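4.2 Tone of reader comments after a cast arrest

The second part of our material comes from the gossip site Grikura, which follows the cast members of reality television between the seasons. We took all the comments written under stories on the arrest of a cast member or of a former partner. After removing double posts, 1146 comments remained. Ehsan Magsi and one more coder read each comment and gave it one of three labels: blame, sympathy or humour.

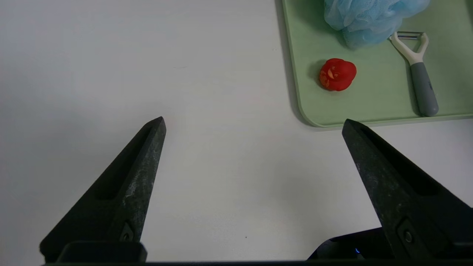
When the two coders did not agree, the comment was discussed until one label could be chosen. The label humour caused the most trouble. Many readers write a joke which has also blame inside, and the border is hard to draw for a person who does not watch the programme. For this reason we coded a further 200 comments as training before the main work, and these are not part of the results.

The forum Reltov was treated in the same way and gave 1248 comments. Its members are older fans, and they often remember the behaviour of a cast member from earlier seasons. On Grikura, blame was directed mostly to the arrested person. On Reltov it was shared between this person, the producers and the channel.

Figure 2. Tabletop with green tray.

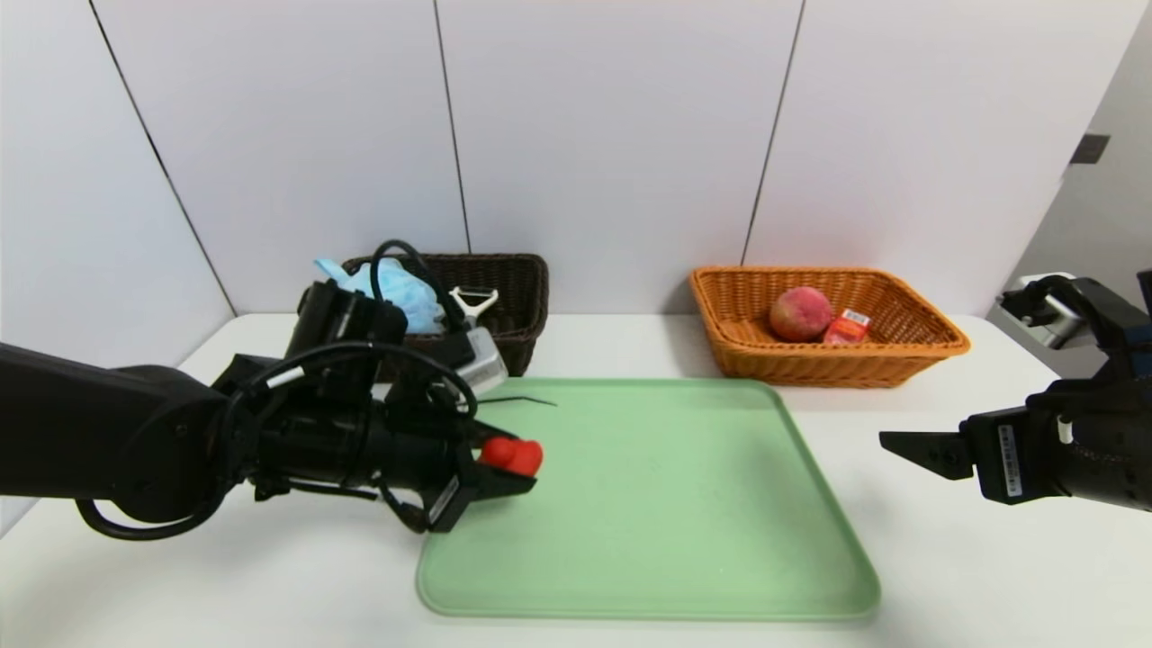
Sympathy appeared in both places mainly when children were named in the story. In such threads the readers asked each other to stop with the jokes, and sometimes a moderator closed the discussion in the same evening. We could not see the comments that were deleted before our collection in June, so the harshest ones are probably missing. The same limit was met in our earlier work on the Nijs archive, where the deleted posts were marked but their text was not kept.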